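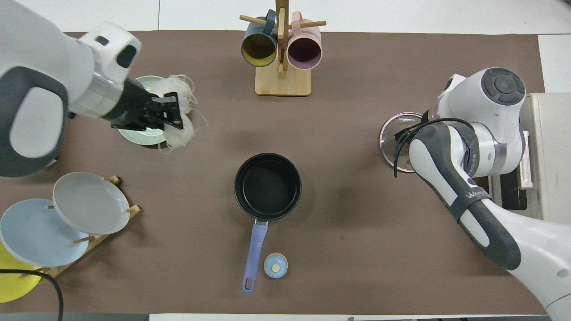 Vol. 3, No. 30

1/ Noodle night at the robot bench. The left arm has the vermicelli. The right arm has a glass lid. Neither has asked me how my day was, so in that respect it's already like cooking with my family.

2/ For anyone new: I write up household automation for a newsletter with 616 subscribers, one of whom is my mum. The running question is whether a machine can do a chore yet. March is cooking month.

3/ Dried vermicelli is a rotten thing to hand anybody. It goes everywhere. I've got strands behind my stove from two flats ago, and I don't even live there any more. Hovering a bundle of it over a mint-green plate is more composure than I've ever managed.

4/ Marlies Nägeli, who has spent years on grippers, reckons food is harder than car parts. A car part is the same shape every time. A noodle has opinions.

5/ Her other point, which I keep stealing: two arms isn't twice one arm. Somebody has to decide who holds the lid. In my house that negotiation has been running since we bought the lid.

6/ Svend Thoroddsen replied to the last thread to say his dishwasher has been a kitchen robot for years and I should give it a rest. Svend, your dishwasher doesn't put anything away. Neither do you, I've heard.

7/ Putting away is my real test. Plates in the rack, mugs on the mug tree, handles over the pegs. I'd pay good money for that. I would not pay good money for a thing that makes dinner and leaves me the saucepan.

8/ Someone asked what I'd call a pass. 200 goes at the same chore, in an ordinary kitchen, with the kids home and the good colander missing. If it gets through 199 I'll shout the whole team lunch.

9/ Also it has to cope with my drawer of lids. There are more lids than pots. I can't explain it and I don't expect an arm to.

10/ Current scorecard: floors, mostly yes. Lawns, yes if yours is flat and you've picked up the hose. Folding, ask me again in winter. Dinner, not in my house yet, so it's toast tonight.

11/ Sille Brøndum wants to know if they do school lunches. Get in the queue, Sille.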